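Girndale lab reports first results from wrist camera and gripper comparison

04/06/2024

The automation lab at Girndale has released the first results of a bench comparison covering two parallel grippers, two wrist cameras and two motion controllers. All of the hardware was run on the same six-axis arm, with the same set of marked test blocks. The lab says the results will decide which combination goes onto its small-parts sorting cell.

The grippers are the Ritik P2, an electric unit with position feedback on both fingers, and the Bakos Narrow, an older pneumatic design that the lab has used for several years. The P2 was tested with its standard fingers and again with a set cut down at the tips. The Bakos unit was tested as delivered. Finger pads were replaced before each series.

Each combination was given 70 pick attempts. An attempt counted as good if the block was lifted, carried to a fixture and set down within the fixture's tolerance without a second try. Regrasps counted as failures even where the part ended up in the right place. The lab notes that this is a stricter rule than the one used in its previous round, and the two sets of numbers should not be compared.

With the standard fingers, the P2 failed 8 of its 70 attempts. With the cut-down fingers it failed 11. The Bakos unit failed 14. Most of the extra failures with the cut-down fingers came from blocks that rotated in the grip during the move. The smaller pad area gave less resistance to twisting, and a block held above its center swung when the arm decelerated. The fingers were easier to get between closely spaced parts, and the lab intends to try them again with a softer pad material.

Failures on the Bakos unit were of a different type. The pneumatic fingers close at a fixed speed, and when one finger touched first it pushed the block sideways before the other made contact. The block was usually still picked up, but it sat off-center and missed the fixture. Lowering the supply pressure reduced the effect and also reduced the holding force, and no pressure setting was found that solved both problems.

The camera part of the test used fiducial markers to locate the blocks. The number molded into each block serves as a cross-check when the logs are read later. Marker positions were measured with a touch probe beforehand, and the camera estimates were compared against those values.

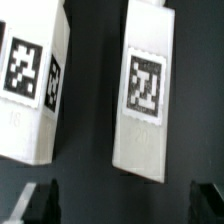 Both cameras were mounted at the wrist and calibrated with the same routine. The first, a global shutter unit supplied by Mondia, gave stable poses at all the approach angles tested. The second, a rolling shutter camera already in use on another cell, matched it when the arm was stationary. While the arm was moving, the rolling shutter produced a lag in the estimated position that grew with speed. Stopping the arm before each capture removed the error and added a pause to every cycle.

Viewing angle had more effect than the choice of camera. A marker seen close to face-on was read reliably by both units. A marker seen at a steep angle was often detected with the correct identity but a poor orientation estimate, and in some cases the estimate flipped between two solutions on consecutive captures. The lab's software now discards a steep marker when a better one on the same block is available. Where only a steep marker can be seen, the arm moves to a second viewpoint before it commits to a grasp.

Marker mounting was checked as well. A marker that is not seated flat, or is turned slightly relative to the block, adds a fixed offset to every pose taken from it. The offset does not average out over repeated captures. The lab measured it once per marker and stored it in a lookup table. The report recommends this step for anyone working with markers applied by hand.

Lighting was kept to a single diffuse source. A trial with a ring light on the wrist was dropped after glare on the blocks washed out parts of the markers at short range. Exposure was then locked for all runs. With automatic exposure, a bright block entering the view against a dark background changed the setting between captures and made the marker edges less consistent.

The two controllers were compared last. Both are made by Bakos and differ mainly in how they accept corrections from the vision software. The older model takes a new target only after the current move has finished. The newer one accepts updates during a move. With the updates switched on, the arm corrected its approach on the way down and the separate alignment move could be left out. The gain in cycle time was clear with the Mondia camera. With the rolling shutter camera, the lag described above fed into the corrections and the arm overshot, so updates were switched off for those runs.

Cabling caused more lost time than any other item. The P2 and the Mondia camera each need their own cable along the arm, and the first routing pulled tight when the wrist joint was near its limit. Two series had to be repeated after a camera connector worked loose. The cables now run through a sleeve with a service loop at the elbow joint, and the wrist range has been restricted in software.

The lab has selected the P2 with standard fingers, the Mondia camera and the newer controller for the sorting cell. The Bakos gripper stays in service on a palletizing task where parts are larger and placement is less critical.

A second round is planned for later in June. It will cover unmarked parts, a softer pad for the cut-down fingers and a check of whether the stored marker offsets drift after repeated handling. The lab has also asked Ritik for a firmware change that would report finger force during closing, which at present is only available once the grip has settled.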